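Moisture Readings in a Solid Brick Wall After Repointing with Lime Mortar
Student project report, Building Materials Unit
Submitted 14 February 2024

1. Background

Solid brick walls built without a cavity depend on their joints to release water. Rain enters the outer face, and if the mortar is softer and more open than the brick, most of that water leaves again through the joints. Where the joints have been filled with a hard cement mortar, the water has to leave through the brick. Over some years the brick face flakes and salts collect on the inside.

The Skorgate building is a former store with solid brick walls two bricks thick at ground level. At some stage the north wall was repointed in grey cement mortar. The owner had this removed from one section and replaced with lime mortar in June. The project compared moisture in that section with moisture in the section beside it, where the cement mortar was left in place.

2. Aim

The aim was to find out whether the repointed section held less moisture than the untreated section after the same period of weather. A second aim was to check whether a cheap pin meter gives readings that are steady enough for this kind of comparison. Colour change and salt deposits were recorded where present but were not measured.

3. Site and materials

The two sections are next to each other and face the same direction. Both are sheltered by the same eaves and drain to the same gutter. The ground outside is gravel, laid level. No downpipe runs down either section.

The lime mortar was a Slanina pre-mixed product, supplied dry and mixed with water on site. The joints were raked out by hand to twice their height, brushed, dampened and filled in two passes. Damp hessian was hung over the work while it cured.

The meter was a Collent pin type with a scale from 0 to 100. The scale is relative. It was designed for timber, and on masonry it does not give a percentage of water by weight. The same meter was used throughout, and its pins were cleaned between sets.

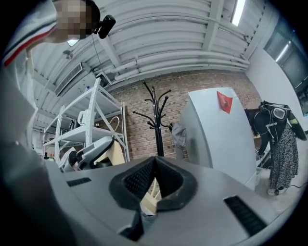 Readings were taken on the inner face, in the brick and not in the joint. Sixty points were marked in chalk on each section in a regular grid, starting 100 mm above the floor. Points that fell on a joint were shifted to the centre of the nearest brick. The pins were pressed in by hand until they stopped, and the value was written down once it had stayed the same for two seconds.

4. Method of comparison

Each section was read on three visits. This should have given 360 readings in total. Some points were blocked on the second and third visits by stored goods that could not be shifted, and some readings were thrown out when the display did not settle. The final set held 313 readings.

The mean was worked out for each row of the grid and not only for the whole section, as moisture near the floor has a different source from moisture higher up. The rows were then sorted into a lower band, up to 600 mm, and an upper band. Room temperature and relative humidity were logged on each visit with a Mileo sensor placed on a stool in the middle of the room.

No plaster or paint was present on the inner face. This removed one common source of error, but it also meant that surface salts could affect the pins directly. Salts conduct electricity and push the reading up even when the brick is fairly dry. Bricks with a visible white deposit were given a mark in the notebook and treated separately in Section 5.
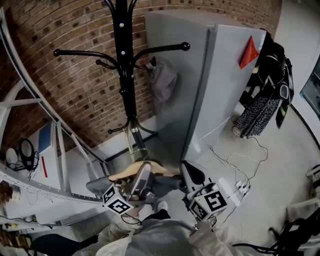
Figure 2. Brick wall, with coat rack and refrigerator.

5. Results

In the upper band, the repointed section gave a mean of 16 on the meter scale. The untreated section gave a mean of 23. The gap appeared on all three visits and was widest on the last one, which followed a dry spell.

In the lower band the two sections were nearly the same. Readings in the bottom row were high on both sides and changed little between visits. This suggests that water in the lower band is coming up from the footing, which repointing would not be expected to change.

When the bricks with white deposits were taken out, the upper mean for the untreated section fell by 2. The repointed section did not change. The order of the two sections was therefore the same with or without these bricks.

Repeat readings at a single point were usually within two units of each other. The spread was larger in the lower band. The meter was judged steady enough for comparing one section with another, but not for stating how wet either section was.

6. Sources of error

The two sections were not read at the same hour, so the afternoon set may have been affected by sun on the roof. The grid was marked by eye from a tape. The inner face of the brick is uneven, and in a few places only one pin made firm contact on the first try.

The largest weakness is that no readings were taken before the old mortar was removed. It is possible that the repointed section was already the drier of the two. An oven-dried core sample from each section would have given a true water content, but the owner did not agree to drilling. 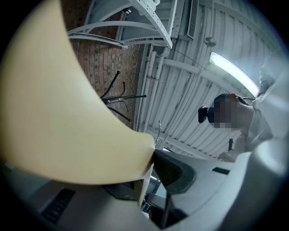
7. Question raised at review

Why was the moisture measured in the brick and not in the new mortar?

Lime mortar takes up and gives off water much faster than brick, so a reading in the joint mostly shows the weather of the past day or two. The brick changes slowly and gives a better picture of the wall as a whole. The two mortars also conduct differently, and their readings could not have been compared on one scale.

8. Further work

The grid should be read again after a full winter, with the same meter and the same marked points. A third section, raked out but filled with a weaker cement mix, would help to separate the effect of the lime from the effect of fresh, well-filled joints. The gravel outside should be lowered by one course of brick before the lower band is studied further.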